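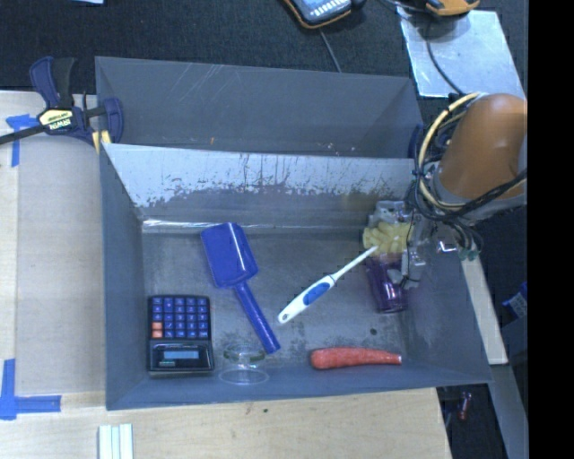
Home Blog Archive Reading list Contact

I Did the Math on Buying in Bulk

4 min read

My brother-in-law Farzad joined the warehouse club in Mustby a while back and has been insufferable ever since. He sends me pictures of his receipts. He sent me one in March with the word SAVINGS circled in pen, as if the store would ever print a line that said OVERPAID.

So I joined too. The membership was $70 for the year, and I told myself I would keep every receipt and compare it against what I normally pay at the regular grocery store, Zirano, which is a short walk from my apartment. I wanted to be fair. I also wanted to be right, and I'll admit that up front so you can discount what follows however you like.

The first thing I'd question is the phrase "unit price." Everyone who loves these places brings it up as though it settles the matter. The olive oil was cheaper per ounce, sure. But I had to buy a jug of it, and I cook for one person most nights. Olive oil goes stale. By the time I got near the bottom of the jug it tasted like crayons, and I poured the rest out. What was the unit price of the part I ate? I worked it out and it was higher than the bottle at Zirano. Not a lot higher, but that's not the direction it's supposed to go.

The same thing happened with the spinach, faster. And the flatbread, and a tub of hummus that I'm still a bit ashamed of.

Paper goods are the usual comeback. Toilet paper doesn't spoil, fine. I saved real money on toilet paper. I also had nowhere to put it, so it lived in the hallway and then on top of the fridge, and I moved it every time I needed the good pan. If you have a garage, your numbers will look different from mine. Farzad has a garage. Most of the people who write cheerful articles on this subject seem to have a garage, and a second freezer in it.

Then there's what you buy because you're there. I went in for coffee and dish soap and came out with coffee, dish soap, a folding lantern and a rug. The rug was marked down, and I have no idea from what. I don't put the rug in the savings column and I don't think Farzad should be putting his kayak paddle in his.

Gas is the other one. People say the pump alone pays for the card. Maybe it does if you drive a lot. The Mustby pumps are out of my way, the line is long, and I sat in it with the engine running to save a few cents a gallon. I did that twice and then quit.

Where I ended up: counting only groceries and household stuff, and subtracting what I threw away, I came out $86 ahead before the membership fee. Take off the fee and that's $16 for a year of hauling jugs up the stairs. Nearly all of it was coffee and toilet paper. If I'd counted the rug I'd be well underwater.

My neighbor Fatima Botha thinks the answer is to split everything. She and her sister share one trip and divide it up on the kitchen table, and she says it works for them. I believe her. I also know what I'm like about returning people's containers. We tried it once with a bag of rice and I still have her bin.

I wouldn't tell a family of five to cancel. I'd just like to see somebody's receipts with the trash included, and so far the only ones I've seen like that are mine. Farzad says my sample size is too small and that I shop wrong. He may have a point on the second part. The renewal notice came yesterday and it's sitting on the counter next to the oil I now buy in the small bottle.

Posted 2021-04-12

Contact | © 2021 Niloufar Salehi | Back to top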